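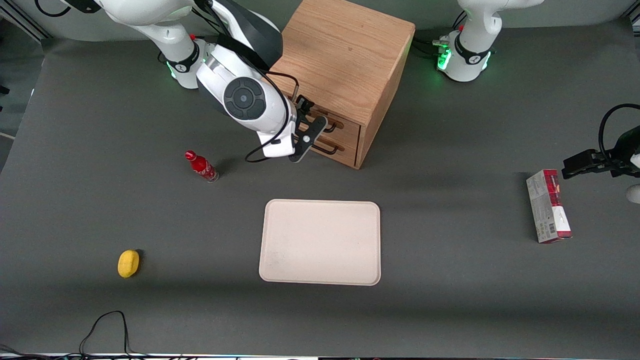
Fig. 1. Two-drawer cabinet, oak grain on top, bar handles. Carton to the right, red bottle on its side to the left.

Small Storage, Session 7: Drawers and What Goes In Them
Notes to go with the talk. Bring these back next time, because I only ran off 11 copies and I'm not doing it again!

Okay, so last session we got as far as open shelves and I ran out of time (my fault, I got going on spice racks and couldn't stop). Today is drawers, and mostly little ones, the kind that sit on top of a table or a counter and hold all the stuff you'd otherwise be hunting for.

Look at the cabinet in Fig. 1 for a minute before you read on. Two drawers, stacked, and that's the whole thing. I love a two-drawer box. People always want to buy the one with nine tiny drawers, and I did too, and mine ended up with rubber bands in four of them. With two you have to decide what the thing is for.

The up and down question

Put what you grab daily in the top drawer. You all knew that. What people get wrong is the bottom one, which turns into the place where dead batteries go to live. Give the bottom drawer a job too, and write it on a piece of tape inside the front edge. Mine says "mailing" and so far it has stayed mailing: stamps, the good tape, a fat marker, labels. Marlene Thibodeau did hers as "sewing" on top and "sewing, but later" underneath, and I told her that was cheating and then I went home and did the same thing with my yarn.

Handles

I want you to pay attention to handles, and I mean go home and pull every one in the house. A bar handle, like the dark metal ones in the figure, gives your fingers something to get behind. A round knob looks sweet but on a small light cabinet you end up dragging the whole box toward you. If that's happening, stick rubber dots on the bottom corners, or put something heavy in the lower drawer. I use a bag of dried beans. My daughter thinks this is hilarious.

When handles sit close together, one above the other, check that you can open the bottom drawer without scraping your knuckles on the top one. Try it with the top drawer open a little, too, which is how it'll be most of the time if you live with other people.

For replacements, measure from the center of one screw to the center of the other. Please don't measure the outside of the handle. Colton Wong did that and had to send back the whole set, and he said I could tell you all about it.

Wood, and looking after it

Grain on top is nice to look at and it's also the part that gets the mugs set on it. Wipe with a barely damp cloth, dry it right after, go with the grain. I've been using the Hudec paste on my own and I like it fine, though it smells like a shoe store for a day. Somebody asked about lemon oil. I don't use it, I find it gets sticky, but my mother swore by it and her furniture outlived her, so who knows.

Sticking drawers: rub a candle stub along the runners. Any candle. If it still sticks in June when the air gets heavy and then behaves all winter, leave it alone. I sanded one down one summer and it rattled until I gave it away.

Things that don't go in drawers

Tall skinny boxes and glass bottles, basically. Look at the carton and the bottle in Fig. 1. A carton that's tall and narrow wants to stand up, and most small drawers are too shallow for that, so you lay it flat and then it eats the entire drawer. Stand it beside the cabinet with the label facing you, or break the box down and put what's inside in a jar.

Bottles on their sides roll. Stand them up, against a wall or in a tray with a lip. If it's a pretty bottle (red glass, come on) put it where the light gets at it and call it decoration.

For next time

1. Pick one drawer. Only one! Empty it onto a towel.
2. Put back what you've used since summer.
3. Write its job on tape.
4. Bring me the weirdest thing you found.

If you want to buy something, the Nurna catalog has a plain two-drawer one on page 72, and the secondhand place on Ilemby Street usually has a few in the back. Don't pay 119 for the Wolturico set unless you really, really like it. I did and I did.

Lids and baskets next session. Bring a basket if you've got one that annoys you.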